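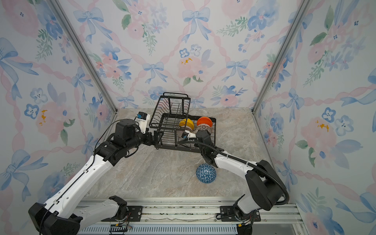 黄碗橙碗都扣着，墙纸照常开花

标题：沥水碗架，碗到底该扣着还是立着
版块：厨房与收纳
发帖时间：11/11/2022

1楼 楼主 半勺糖不加

先报家底。碗架是黑色铁丝的，一高一矮，高的那截竖着一排铁丝，按理是给盘子站岗用的，矮的那截是个平托。碗没有一只成套，黄的橙的，还有带花纹的，都是这些年在Brirwood清仓区一只一只捡回来的。墙纸是粉牡丹、蓝蝴蝶结加丝带格子，我选的，骂可以骂，换是不会换的。

家里两派为了碗的朝向吵了一个多星期。我是扣派：碗口朝下，水自己走，灰也进不去，下面再垫个镂空的白底子，让它透气。另一派是立派：碗要插在铁丝之间，侧着身子，像图书馆还书那样。立派的理由是“酒店都这么放”。我问哪家酒店，对方去阳台收衣服了。

想听听各位怎么放。碗架87块，Clolau家的，别劝我换贵的。

2楼 铁锅炖自己

扣着放，没什么好讨论的。立着放，碗底那一圈凹槽照样存水，第二天早上端起来，水全倒袖子里。我已经为此换过好几件睡衣了。

3楼 灶台巡逻员

楼上，凹槽存水的问题扣着放更严重好吗。碗一翻过来，圈足朝天，正好是个小水池，养孔雀鱼都够。立着放至少往一边流。

4楼 铁锅炖自己

回3楼：那你拿布抹一下啊。

5楼 灶台巡逻员

回4楼：肯拿布抹的人，要碗架干什么？

6楼 楼主 半勺糖不加

你们先歇会儿。3楼说得有道理，我承认，可立派有个绕不过去的毛病，就是铁丝的间距。这种架子的隔条是给平盘设计的，碗一进去就歪，深一点的碗卡在中间，上不上下不下，旁边的位置也跟着报废。

还有一类碗根本轮不上架。我家有只白底的，暗红褐色花纹，每次都是最后一个洗完，架上已经满员，它就只好在台面上候补。候补得久了，大家都默认那儿是它的位置。

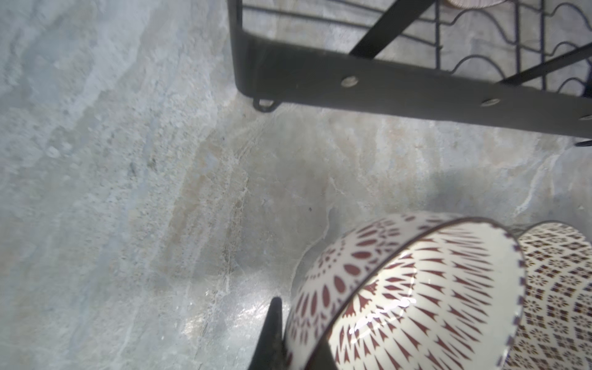
台面也是个麻烦。灰底大理石纹，好看是好看，水渍落上去跟纹路混在一起，擦的时候全凭手感。我有一回对着一个小黑点擦了半天，擦到最后发现它是纹路的一部分，出厂就在。所以别跟我说“碗架放不下就放台面上嘛”，放台面上的后果是我在跟石头较劲。

后来我让了一步，同意试行立派方案。黄碗歪着站进铁丝中间，橙碗用碗沿着地，白色镂空篮子照旧垫在橙碗下面，谁也说服不了我把它撤掉。蓝底白三角格的那只我没安排，它圆滚滚的，放哪儿都想躺下，就让它躺在架子前面吧，人各有志，碗也是。

试行期间我记了几条，供参考：

一、立着确实省地方，前提是碗浅。
二、立着拿取的时候会碰到铁丝，叮当一声，全屋都知道你在偷吃夜宵。
三、扣着的碗稳，手肘扫过去也就是挪个窝。立着的碗，手肘扫过去要看它心情。
四、镂空篮子垫在下面是对的，这条不接受反驳。 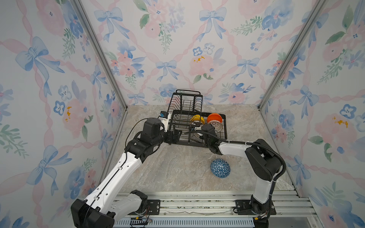

7楼 搪瓷杯不掉瓷

第四条我反驳。镂空篮子那些格子眼自己就是藏污纳垢的地方，每个眼都得拿小刷子捅。你垫它是为了让碗干得快，结果多洗一件东西。我家原来也有一个，捅了半年，送给楼下种多肉了，据说长势喜人。

8楼 楼主 半勺糖不加

回7楼：我说了不接受反驳，你还打这么多字。

9楼 Erko

问个题外话，你那墙纸不怕溅水吗？我家厨房贴过类似的小碎花，水池后面那块先起泡，然后起边，最后整张像要跟我打招呼。重贴花了570，师傅还说我眼光有问题。

10楼 楼主 半勺糖不加

回9楼：怕。所以我洗碗动作很轻，像在给碗做面部护理。

11楼 一粥一饭一地鸡毛

上面各位格局小了。我去年花2000多装了个嵌入式沥水柜，门一关，碗爱扣爱立随它去，眼不见为净。缺点也有，门一关就容易忘，前阵子打开发现里面有个饭盒，全家都在找它。

12楼 铁锅炖自己

回11楼：2000多买个让碗失踪的地方，我在水槽边放条毛巾也能做到，毛巾还可以洗。

13楼 灶台巡逻员

总结一下我的立场，免得被12楼带偏：浅碗立，深碗斜着扣，碗沿下面一定要留缝，别严丝合缝贴着台面。平扣在台面上闷一晚，第二天那股味儿你们都闻过，别装。楼主那个垫着镂空底子扣的办法我勉强认可，仅限于他真的会去洗那个底子。

14楼 楼主 半勺糖不加

回13楼：洗的。频率问题属于家庭隐私。

更新一下结果，家里谈妥了：谁洗碗，谁定朝向，另一方路过不得伸手调整，也不得叹气。协议执行至今，立派洗了一次。

15楼 搪瓷杯不掉瓷

那不就是扣派全胜？

16楼 楼主 半勺糖不加

回15楼：是我洗了所有的碗。你品品。

读者评论

豆腐脑咸党：看完默默去厨房把碗全翻了过来，被问是不是又跟谁赌气。

晚风吹皱围裙：我支持7楼，那种带格子眼的东西谁洗谁知道。另外墙纸挺好看的，楼主别听9楼的师傅。

三号抽屉：有没有人讨论一下筷子？朝上还是朝下？我可以另开一帖，估计能吵到1000楼。

铁锅炖自己：筷子头朝上，没什么好讨论的。

灶台巡逻员：三号抽屉你开帖吧，我现在就过去。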